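Fleece, again

Every April the Nestadum mending circle gets a bag of fleece offcuts from Lillora, and every autumn somebody tells us what we ought to have done with them. The latest idea is dusters. Fleece, we are told, picks up dust by itself, needs no polish and lasts for years. Murali Venkataraman has asked me to give it a fair hearing, so I will try.

I used red fleece on the bookshelves at home for 13 days. It did gather dust - and then it held on to it, along with hair, crumbs and most of a biscuit. Shaking it out of the window did very little.
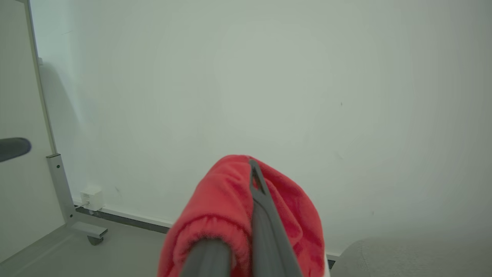 Washing is the other trouble. The leaflet says fleece can go in with everything else, and I would like to meet whoever wrote that. Two of my dark shirts came out covered in fluff. There is also the matter of the fibres that go down the drain, on which the leaflet is silent.

An old cotton vest, slightly damp, did the same shelves in ten minutes and boiled clean afterwards. I remain to be persuaded. The offcuts are in the cupboard at Namboodiri Hall if you want to try for yourself - please take a bag, we have nearly 164 pieces left.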